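Flunberg Tall Cabinet: Product Assessment

The Flunberg is a freestanding tall cabinet sold for offices, schools and shared accommodation. It was assessed over a period of 13 weeks at our Hullmont site, where it replaced an older steel unit in a staff corridor. The supplier, Wornar, delivered it flat-packed in two cartons. All costs were met from the ordinary furnishing budget.

Assembly

Two members of staff completed assembly in roughly 50 minutes. The instructions are printed at a reasonable size and the fixings are bagged by stage. One hinge plate had been drilled slightly out of line and required adjustment with a hand screwdriver. The wall bracket is supplied, but suitable plugs for masonry are not, and purchasers should obtain these before starting work.

Finish

The cabinet may be ordered in white, pale oak or a reddish-brown wood finish. The last of these was selected to match existing doors. Small scuffs from trolleys were removed with a damp cloth. A deeper scratch near the plinth could not be disguised with the touch-up pen provided, the colour of which was noticeably too pale.

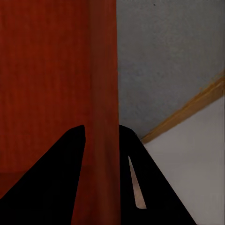 Storage and daily use

Shelves adjust in steps of 30 mm. This suited box files and lever arch folders, although the top shelf is out of reach for many users without a step. Under a full load of paper the middle shelf showed a slight bow, which did not increase during the remaining weeks. The doors close quietly. The lock is stiff when new, and only two keys are supplied; replacements must be ordered from Wornar by post.

Comparison

The Shirazi cabinet, assessed in January, has a better lock and a deeper base, but its doors had dropped noticeably by the end of the trial. The Flunberg doors remained level throughout.

Recommendation

The Flunberg is approved for general office use, subject to wall fixing. It is not approved for workshops or other areas where heavy items are stored. Orders should quote catalogue number 2065 and state the finish required.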